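Furuma Workshop: The Small Module Bench

Gallery text by Estíbaliz Vidal

Most of the visitors to our pages come for the big equipment, the presses and the long cutting table. The small benches get less attention. I put this page together in June to cover one of them, the bench where small electronic modules are handled, checked and sorted before they go to the Osero building for final fitting.

The bench is plain. It has a white top with a large yellow mat over most of it. The mat has been in use for a long time and the surface has taken on a few faint stains. We looked at replacing it last winter and decided to keep it. The foam is soft enough that a dropped housing doesn't chip, and dark parts are easy to find against the yellow. A gray mat from Hajdu was tried for a short time on the next bench over. People kept losing black screws on it, so it went back.

Click any title for the larger version. Captions are mine and may be corrected as people write in.

1. Module with the works showing

Black rectangular housing, open on one face. There is a small red component and a small blue one inside. The black cable comes off the module and runs down over the mat.
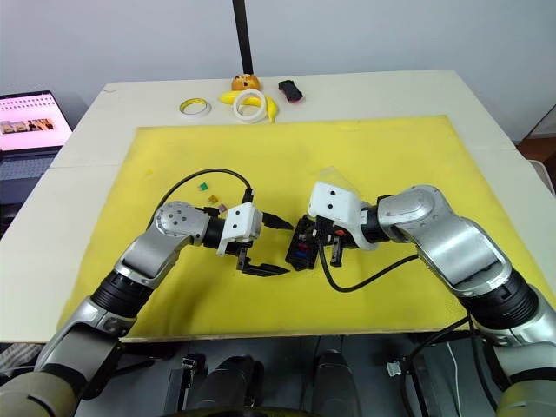

Modules of this kind arrive in trays of 30. Each one is taken out, looked over on the open side and put back in the same slot. The slot number matters more than people expect. If two modules trade places in the tray, the paperwork no longer matches and the whole tray has to be gone through again. We had that happen with tray 2818, and it took most of an afternoon to put right.

Cables are the other thing to watch. A cable that is pulled tight can work loose at the plug end, and the fault doesn't always show up until the part has been fitted. The rule on this bench is to leave slack. A wide loop lying across the mat is fine. A sharp bend next to the housing isn't. The Basness storeroom used to send cables tied in tight bundles, and we asked them to stop. They now come in flat bags.

We handled almost 1000 modules on this bench last year. The number is higher now that the second tray rack has been moved over from the back room.

2. Held from both sides

The same kind of work, with the black module held at its left and right sides just above the yellow mat. One cable arcs over on the left. Another drops in a loop onto the mat and runs off to the right. A tiny green piece and a small orange-yellow piece are lying loose toward the left, and the back edge of the table has a few things on it, with the pale wall behind.

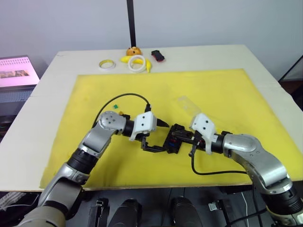 Notes on the bench

The mat is wiped down with a damp cloth at 4:30 p.m. and left to dry overnight. Loose pieces are picked up first and go into a lidded dish. Please don't sweep them into the trash, even the tiny ones, as some are hard to get again in small quantities.

If you have older pictures of this bench, from before the yellow mat, I would like to add them. Send them to the workshop office with my name on the envelope.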